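Small Things, Carefully Kept

When she opens the door at Skendden Court on a Tuesday morning, the kettle is already on, and she apologizes for the dining table before I have even got my coat off. It is her sorting table this month, she explains, and meals have moved to the couch.

She has been passing on baby clothes for 2 years now, ever since her own daughter outgrew her first drawer of knits. "I had one bag to give away, one little bag, and I asked in the building if anybody wanted it," she says, laughing. "Well, everybody wanted it! And then they all came back with bags of their own, and I thought, all right, I suppose this is what I do now."

What she does has a name these days, Sesano, and it has sent out over 400 parcels to new parents around the Prolten district. Everything starts at the round white table, with its cheerful tile print and its line about smiling like a flower.

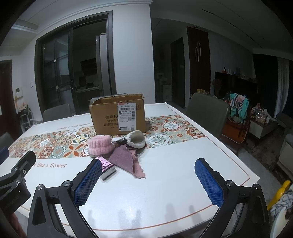
"Booties are my weakness," she admits. "A sweater you can be sensible about. But you pick up a bootie and you remember exactly how small that foot was, and there goes your morning. I put the knitted ones with the knitted ones and the fleecy ones with the fleecy ones, and then I find I've just been sitting there holding one."

She goes over every piece by hand - cuffs, seams, the inside of each toe - and anything with a loose thread goes to a neighbor who is better with a needle than she is. The boxes are whatever comes into the house. She has never bought one, and she is rather proud of it.

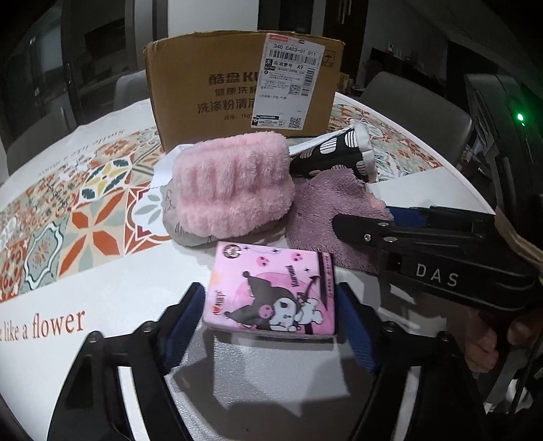 "People say, don't you want nice printed boxes? And I say, what for? The baby can't read. I would much sooner put in one more warm thing." The soft, fluffy pieces go in last, on top, so they are the first thing a tired parent touches.

November is her busiest time, and last year she packed 70 parcels before the month was out. The Tamiru Bakery downstairs lets people leave their bags by the counter, and she goes down for them after lunch, usually coming back with a bun as well.

I ask whether she has kept anything of her daughter's for herself. She pours us both more tea before she answers. "One hat," she says. "It's in my nightstand, and it isn't going in any box."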